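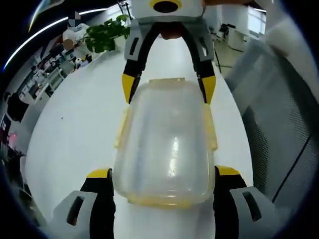 TALK NOTES / FOOD STORAGE / LIDS AND LATCHES

Two-Latch Containers: Sealing, Wear and Shelf Practice
Speaker: Chia-jung Hsueh
Trullwood Kitchen Equipment Day, August 23, 2026
Notes version. Slide text is shorter. Times are targets.

Slide 1. Title (1 min)

Introduce self. Work on closures at Nodero, mostly lids for reusable food containers. Shahram Hassanpour ran the bench tests and will take questions on the fixture.

Scope: rigid plastic containers with a separate lid, a seal and two snap latches. Glass bases come up once, on slide 9. Bags, jars and vacuum pumps are out of scope.

Leave the title up until people have stopped coming in.

Slide 2. The basic layout (3 min)

Point to the opening picture. Rectangular body, rounded corners, one yellow latch on each long side. The plastic is slightly frosted, so you can tell that something is in a box like this but may not be able to read a label through it.

Three functional parts in any container of this type: the body rim, the seal and the latch. The lid panel connects them. Most complaints we receive are written up as "the lid leaks." In our returns that phrase covers at least four separate faults, and only one is a fault in the lid panel itself.

Terms for the rest of the talk:
Land – the flat top of the body rim that the seal sits on.
Hook – the molded edge under the rim that the latch catches.
Living hinge – the thin flexible strip joining latch to lid.
Span – the unsupported length of rim between one latch and the nearest corner.

Define span slowly. It gets used on every slide from here to slide 6.

Slide 3. Where the load goes (4 min)

A latch pulls the lid down at one place. The seal needs pressure all the way around. The lid panel has to carry the load from the latches out to the ends, and it bends while doing so.

On a four-latch box the span is short and the panel can be fairly thin. With two latches on the long sides, the short ends are the farthest points from any clamping force. Expect the lowest seal pressure there, at the middle of each short end.

Consequences for the designer:
Stiffen the lid along its length with a rib or a stepped edge.
Curve the lid edge slightly downward at the short ends so that closing the latches flattens it.
Do not try to fix a low-pressure end by making the latches tighter. The middle gets more pressure, the ends get very little more, and the hinge wears sooner.

The third item is the common mistake. We made it on the first version of the Vustetex lid and had to recut the tool.

Corners: a larger corner radius helps the seal lie flat in its groove. A tight corner stretches the outer edge of the seal and bunches the inner edge. Rounded boxes waste a little shelf area. Accept it.

Slide 4. Bench test (5 min)

Method. Container size 1000 ml, filled to the shoulder with dyed water at room temperature. Lid latched by hand. Container placed on its long side on blotting paper, then on its short end, then upside down. Record the first mark on the paper and where it appears.

Latch cycling. A powered arm opens and closes both latches together, 3000 cycles, with a leak check at intervals. The arm does not slam the latch. Shahram spent some effort on the closing speed, because a fast close warms the hinge and gives a longer life than you would see in a kitchen.

Findings, in order of how often they appeared:
Leak at the short end with the latches in good condition.
Leak at a corner after the seal had been taken out and put back with a twist.
White stress line across the hinge, no leak.
Full hinge break.

The stress line is a cosmetic change first and a structural one later. We do not treat it as a failure. Customers often do. If you write warranty text, say which side you are on.

Pause for questions on method only. Hold results questions for the end.

Slide 5. Seal removal (3 min)

The seal has to come out for washing. It also has to go back in the same way around. These two needs pull against each other: a seal that is easy to remove is easy to fit badly.

The Qudah profile has a flat back and a single lip. It can be fitted upside down and will still allow the latches to close. In use this was the largest source of corner leaks. The later profile has a step on one side, so an inverted seal sits proud of the groove and the lid rocks when placed on a flat surface.

Instruction we now print on the sleeve: place the lid on the counter, seal side up, and run a thumb around the groove once. No tool. A butter knife is the usual cause of a nicked seal, and a nicked seal cannot be repaired.

Dry the seal and the groove separately. Closing the lid over a damp groove holds water in the one place air cannot reach.

Slide 6. Handling by the ends (3 min)
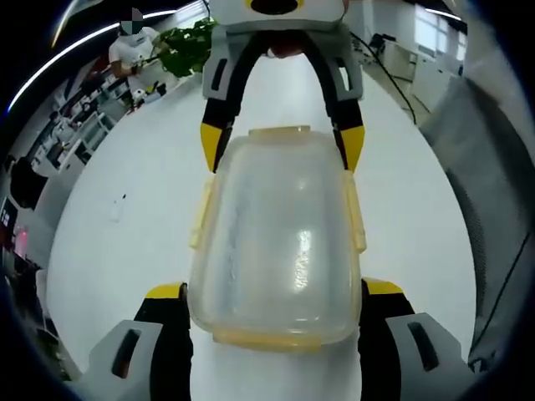 Latched container held at its ends, faint streaks across the lid near the middle.

A full container is usually picked up with one hand at each end, especially from a deep shelf. The ends are the low-pressure zone described on slide 3. Pushing inward on the body at the ends can bow the long walls outward and move the land away from the seal.

In our test the effect was small with a cold, full container and larger with one that had just been filled with hot food. Warm plastic is softer. Wall thickness at the rim matters more than wall thickness lower down.

Better practice: support the base. For the designer, give the hands somewhere to go below the rim, such as a shallow step in the end wall. It also keeps fingers off the lid edge.

Point out the locking clips on the long sides in this view. They stick out past the lid. On a crowded shelf they are what touches the neighboring box, and a clip that gets knocked sideways can come up off its hook without anyone hearing it. Leave a finger's width between boxes, or turn them so that the short ends face each other.

Slide 7. Moisture under the lid (4 min)

Refer back to the streaks on the previous slide. They look like condensation. Marks of this sort on a frosted lid are hard to read, and a photograph cannot settle which face of the panel they are on. Wipe the outside with a dry cloth. If the marks stay, open the box and wipe the inside.

Possible causes:
Water vapor from food that was still warm when the lid went on.
A washed lid put away before it was dry.
A cold box brought into a humid room, in which case the moisture is on the outside.
Fine scratches or detergent film. Neither one is moisture, but both get reported as moisture.

For dry goods – flour, rice, crackers – any of the first two is a reason to empty the box and start over. For leftovers it is normal and harmless over a day or so in the refrigerator.

Cooling with the lid resting loose and then latching is the usual advice. Add that the box should be shallow. A deep box cools slowly in the center whatever the lid is doing. Follow local food safety guidance on cooling time. We do not give our own figure.

Slide 8. Shared kitchen trial (5 min)

Setting: staff kitchen on our second floor. 88 containers of one size, all with two latches, issued at the start and checked after 3 months. Users were told how to wash them and nothing else.

What came back:
Bodies in good order. Some staining from tomato sauce, as expected.
Lids and bodies mixed freely. One size only, so this caused no harm. With two sizes of similar outline it would have.
Missing seals were more common than broken latches. Most were found in the filter of the dishwasher.
Several lids had been stored latched onto empty bodies for long periods. The seals on those had taken a set, meaning they stayed compressed after opening. They recovered partly after a night off the box.

Recommendation from the trial: store empty bodies nested, lids upright in a rack, seals in place, latches open. It takes less shelf depth than closed boxes and it lets the seal relax.

Shahram has the raw sheets if anyone wants them. They are paper. Ask him before lunch.

Slide 9. Choosing between types (3 min)

Two latches: quick to open, low part count, suits long narrow boxes with a stiff lid. Weak at the short ends.
Four latches: more even pressure. Slower. Users often leave one undone, and a box with three of four latches closed leaks more readily than a good two-latch box fully closed.
Press-on lid, no latch: fine for dry goods and short storage. Do not carry soup in it.
Glass body with plastic latch lid: the body does not bow, so the slide 6 problem goes away. Weight is the cost, and the rim can chip at the hook.

If asked about color: latch color has no effect on performance. A latch in a different color from the body does make it easier to see whether it is up or down from across a kitchen, and we get fewer half-closed boxes when the contrast is strong.

Slide 10. Inspection routine (2 min)

Leave this one on screen during questions.

Lid on the counter, seal side up. Look for a twist at each corner.
Flex each latch once. A white line is acceptable. A crack is not.
Fit the lid to the body and press at both short ends before closing the latches.
Close the latches together, one hand on each side.
Fill with water to half depth, turn over a sink, hold for a slow count of ten.

A box that drips at the short end only can still be used for dry goods. Mark the base with a wax pencil and keep it out of the lunch rotation.

Backup material, only if time allows: seal hardness chart, hinge thickness section, drawing of the stepped seal. Spare seals in both profiles are in the gray case by the lectern; pass them around and get them back.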